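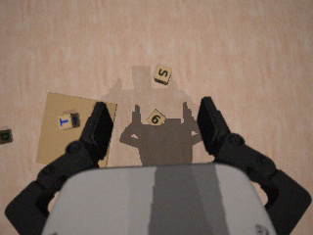 Kurup thought we were testing the wrong thing. The arm was fine, Kurup said, and we should look at how long the software takes a beginner to learn.

We took that on board and changed the plan. Our report covers the Vadari simulation kit, which Horkemar sells to colleges on a yearly licence. It comes with a virtual arm, a two-finger gripper, a room and a set of letter and number blocks. Our licence cost £291 and the download had 1696 files in it.
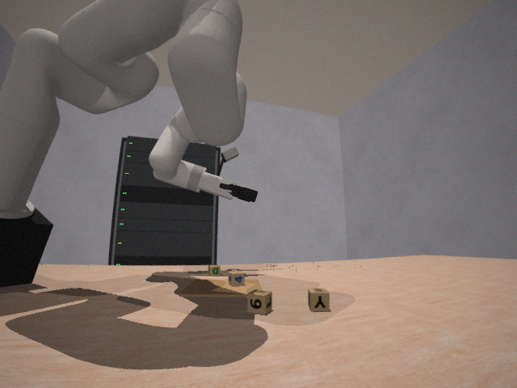
Does it need a special computer? It ran on the ordinary machines in our lab, although loading the room took nearly 197 seconds the first time.

The manual is 337 pages long and most of it is reference. We used the first two chapters and the list of commands at the back. Moving the arm to a point was easy to learn. Setting the angle of the wrist was harder, and the chapter on it uses terms that are only explained later.
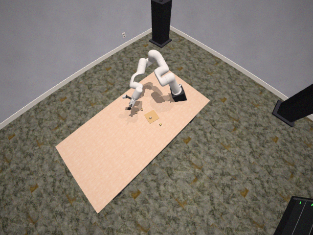 We also had trouble with saved positions, which are stored under a number and can't be renamed. Adorar, the other kit we looked at, allows names.

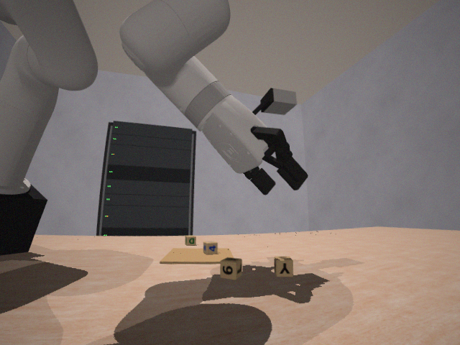 Camera views are set up in a separate menu. We found a low view across the table best for judging height. The drawback is that letters can be hard to read from there, as with the Y, which looks upside down. Next term we want to try the scripting tools, which we did not reach in September.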